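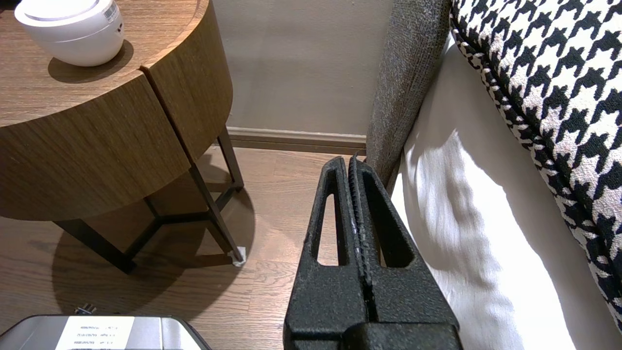
Figure 2. Wrist view of the gripper with its slotted fingers closed, beside a round side table.

4.2 Looking after the fingers

We clean the fingers on the Lamstead arm before each home session, and I'll admit I used to skip it. The scuffs on the inner edges (Figure 2) don't bother me much. A seam that won't close evenly does – that one cost us 5 sessions in June. So now I shut the gripper, look straight down the seam through the wrist camera, and if one tip sits higher I loosen both fingers and seat them again before anything else gets switched on.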